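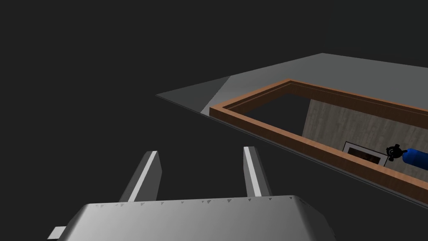 Brorkavside Hedgerow Payment: your questions

Last updated March 21, 2026

We've had a wonderful pile of emails and phone calls since the new round opened, and plenty of them ask the same things, so we've put the answers in one place. If yours isn't covered, ring the Prunmont office or catch one of us at the mart. We love talking about hedges!

What does the payment cover?

Planting new hedges, filling gaps in old ones, laying and coppicing, and the fencing needed to keep stock off while it all gets going. New hedge trees count too, as long as they're planted in the line of the hedge. Gates are only covered where a new hedge crosses an existing track. We don't pay for ornamental hedging round the farmhouse, however handsome it looks.

Who can apply?

Anyone who farms land within the Brorkavside boundary and will have control of it for the full length of the agreement. That includes owners, tenants, family partnerships, graziers with a written licence and county smallholders. You don't have to be farming full time. Some of the best hedges from the first round were planted by people who go off to another job every morning.

How much land do I need?

Two hectares. It used to be more, and we're delighted that it came down. The land doesn't have to be in one block, so if you have a paddock by the house and another across the river, add them together.

I'm a tenant. Does my landlord have to agree?

For new planting, yes, and we need a signed letter with the application. For laying, coppicing and gapping up you can go ahead without one unless your tenancy says otherwise. Do check, as the wording varies a great deal between older and newer agreements. Cremilda Quintana on our land team has read an awful lot of tenancy agreements and is happy to look at a clause with you, though she can't give legal advice.

My brother and I farm together. Can we each put in an application?

One application per business, please. If you and your brother trade as one partnership, that's one application, with both of your names on it. If you run separate businesses with separate records, you can each apply, and you can even apply for two sides of the same boundary. Tell us if you're doing that, and we'll send the same adviser to both.

How long is the agreement?

Eight years. The first payment comes once planting or laying has been checked, and the rest follows in yearly instalments. We know eight years sounds like a long time when you're looking at a row of twigs in tree guards. By the end of it you'll be thinking about laying the thing!

What happens if I sell up or give up the tenancy?

Let us know at least 4 weeks before the land changes hands. The new farmer can take over what's left of the agreement, and most are very glad to. If they'd prefer not to, we'll stop the yearly payments. You won't be asked to return money for work already done and checked, unless the hedge is going to be taken out.

Can I claim this and another payment on the same hedge?

You can't be paid twice for the same job on the same length. You can be paid by us for planting and by somebody else for, say, the grass margin alongside it. Send us a copy of any other agreement you hold and we'll mark up the map so that you know where you stand before you spend anything.

Which plants can I use?

Hawthorn, blackthorn, hazel, field maple, dog rose, holly, spindle, crab apple and guelder rose are all on the main list. You need at least four kinds in any new hedge, and no single kind should take over. Josué Batista keeps the list and adds to it every year, so if you have an old local plum or pear growing in your boundaries, please tell him. He'll want to come and see it.

Do I have to buy from a particular nursery?

No. Any nursery that can show where its plants were grown will do. Keep the invoice and the plant passport with your records.

When should I plant?

From November until the buds start to move, while the plants are dormant. If you get to the end of the season with bundles still heeled in, ring us and we'll shift your checking date to the following winter. It happens every year and there's no penalty.

How often can I trim?

New hedges want a light trim to thicken them up, and after that no more than one year in three on any given length. Roadside faces can be cut yearly for safety. Leave the field side and the top alone that year if you can – the berries come on older wood, and the fieldfares will thank you.

Half my new plants have died. What now?

Don't panic, and please don't hide it! Dry springs are hard on young whips. Replace what you've lost the following winter and send in a note of the numbers. We can help towards one round of replacements if the guards and weeding were kept up.

How many farms are in the scheme?

There are 89 farms signed up at the moment, from hill sheep to field vegetables, and we have room for plenty more.

Can somebody come and look before I apply?

Yes, and we really recommend it. Imtiaz Saha covers the Brito side of the valley and Neusa Amaral covers everything from Prunmont up to the moor. A visit is free and you're under no obligation afterwards. Have your field map handy and wear your boots, as they'll both want to walk the whole boundary.

I'd like to learn to lay a hedge myself. Do you run training?

We do, and it's the best fun of the whole year. Silvana Frota leads the beginners' days at Grusel Farm through the winter. Tools and gloves are provided, but bring your own lunch. Places go first to farms with an agreement and then to anyone else who fancies it.

How do I apply?

Fill in the short form, mark your hedges on a map and send both to the Prunmont office by post or email. Pencil on a photocopied map is fine. We'll confirm that it's arrived and give you the name of your adviser in the same letter.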